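From: Teresa Duda
To: Clallel equipment reuse list
Subject: Re: Desktop towers for stripping – order of work and what to keep
Time: 14:20

Dear colleagues,

Thank you to those who replied to the notice in September. I answer Szabolcs Illés's questions here so that all three workshops follow the same practice.

Szabolcs Illés wrote:
> At Nekgate we have begun on the desktop towers from the
> Bustos offices. Two points are unclear to us. Are the
> blue plastic parts to be kept with the case, or do they
> go in the mixed plastics? And should the power supply
> come out before the board or after it?
> We have 58 towers still on the shelves and would like
> to settle this before we go further.

On the first point, the blue plastic parts are to be kept. Drive carriers, clips and bay handles are often missing from the cases we receive, and Eltex will not accept a refurbished tower with a drive left unsecured. Please check each part for broken tabs, put the sound ones in a labelled bag and write the model of the case on the label. Parts with a broken tab may go to mixed plastics.

On the second point, the power supply comes out after the cables have been released from the board, and before the board itself. Lay the tower on its side with the cover off, so that the supply, the board and the drive cage can all be reached without turning the case again. The Dell tower below has been laid out in this way, with the red, black and orange cabling still in the case and a blue plastic part held over the board.

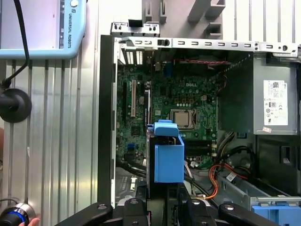 Order of work

1. Disconnect the mains lead and leave the tower to stand before the cover is removed.
2. Take out the blue plastic parts and bag them as set out above.
3. Release the cables at the board. Please do not cut them – a supply with cut leads can only be sent for scrap.
4. Remove the power supply with its specification label in place. Eltex requires the label to be legible.
5. Remove the memory and any expansion cards, and place them in antistatic bags.
6. Leave the processor in its socket unless the board is marked as faulty.

Record sheets

The register stands at 1,421 items. Entries from Nekgate should continue on the present sheet, with one line for each tower and a separate line for each power supply. Bags of plastic parts need no line of their own. A further 300 labels have been ordered and will be shared between the workshops on arrival.

Any workshop that has already placed blue parts in mixed plastics is asked to recover them where this can be done safely. Questions should be sent to the list and not to me directly, so that the replies are available to all.

Yours sincerely,

Teresa Duda
Equipment Reuse, Clallel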